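Kulix tabletop sorting arm, reviewed after one season at the packing bench
Posted Apr 15, 2021 by Ludger Ostermann

The Kulix is a small arm with a wrist camera and a gripper, sold for light sorting on a bench. We put it in the returns room at Deketau in December. Deketau supplies office and craft goods to schools and small firms, and a good part of what comes back arrives loose in a carton: tape, pens, glue, rulers, desk organizers, all mixed. Someone has to tip the carton out, look at each item and decide where it goes. That was two people per shift, standing.

This review covers the arm with the standard fingers and software as shipped. We bought it through Zamport at list price and paid for the second set of finger pads ourselves.

Setup

Mounting took a morning. The base needs a rigid table, and ours flexed, so the first calibration was off at the far side. A steel plate under the top fixed that. The software asks for a plain work surface, and it means it: on our old gray mat, pale items were missed often enough to be a nuisance. A white tabletop improved matters for everything except white items. White markers are still the weakest class on our list. Black mats are said to reverse the problem.

Teaching a new item requires 70 guided picks in different orientations. The manual suggests fewer, but the grip is unreliable if you stop early. One person can teach two or three items in an afternoon without rushing.

Performance

I kept a log for the first long run. Out of 3446 attempted picks, 256 needed a person to step in. The failures fall into a few groups:

Items crossing each other. A pen lying over a ruler is treated as one object about half the time, and the arm tries to lift both.
Rolls of tape lying flat. Wide rolls exceed the opening of the standard fingers, and must be taken by the wall of the core. Small rolls are fine.
Mesh pencil holders. The camera sees through the mesh and places the edge wrong. With pens inside the result is worse.
Tubes next to pens. Glue sticks roll when touched, and the second attempt often starts from the old position.

The wrist camera gives a soft picture while the arm travels. The software waits for the arm to settle before it reads a label, which adds a pause to each cycle. Label reading can be turned off, and for unlabeled stock that is worth doing.

The rubber pads wear faster than I would like. We replaced ours at the eight-week mark. The plastic fingers themselves have held up, with no cracks at the screw holes.

What changed for the staff

Nobody left over the arm, but the jobs are different. One person now runs the bench and the second has moved to inspection, where goods are checked for damage before going back on the shelf. Inspection is seated work and better lit. The bench job has become a matter of spreading items out so that they do not overlap, clearing faults and teaching. Two of the four people who rotate through it prefer it. One dislikes it and says the waiting is tiring in its own way – I have tried a full shift and agree with her. We now limit it to half a shift.

The pay grade was the harder subject. Teaching items is skilled work, and it was not in anyone's job description. It took until spring to get it written in with a small supplement. If you are planning a purchase, settle this before the arm arrives.

Noise is low. The stop button is within reach on both sides, though the left one sits where people rest a hand, and we have had unplanned stops. A collar from the hardware store cured it.

Running costs and support

The yearly service plan is 900 dollars and covers software and one set of pads. Support answers by email within a day. The Løken arm we tried on loan had a wider gripper and coped better with large tape, but its teaching tool was far slower to use and the staff did not take to it.

The bench with mixed goods spread out, a pen lying across the metal bar and the tube beside it:

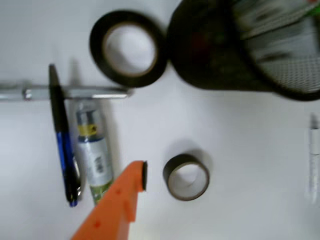

Verdict

Good: quiet, quick to teach, solid on small rolls and single pens.
Bad: crossed items, mesh, white on white, pad wear.
Buy it if your goods can be spread out first and you have a person to stay with it. For cartons with a lot of wide tape, ask Zamport for the long fingers and test them before ordering.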